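Courses > Vesthorpe Technical > Automation Practice > Handout 4: House Rules for Two-Arm Cells

14 shares | 3 comments

Read this before your first shelf-stocking session. The Flemard safety sheet covers what the law cares about. These rules cover what your lab partners care about, mainly their fingers and their data.

1. Hands stay out while the arms have power. "It was only for a second" appears in the incident log more often than any part number.

2. Lay the packs out the same way before every run: side by side, long sides parallel. A crooked start is allowed only if the run sheet asks for one.

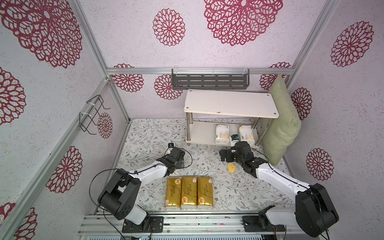
3. Cables get checked at both ends of their travel. A loop that looks generous at rest can be very tight at full reach, and it will pick the last run of the day to tell you.

4. One arm owns the shelf at a time. The other keeps clear. Last term's Kong group tried sharing and produced 435 usable runs out of 1,000 – a fine score in baseball.
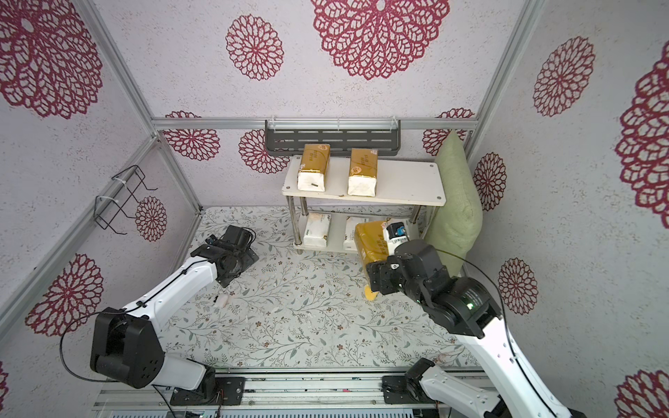
5. A dropped pack counts as a failed run. Write it down. Do not nudge it back and look at the ceiling.

6. Sweep the mat between batches. Scraps have a way of turning up in the results.

7. If you change the layout, change the run sheet. The Ustthorpe set has 1,534 entries and two different ideas of "left."

Bring a signed copy to lab. Pencil is fine.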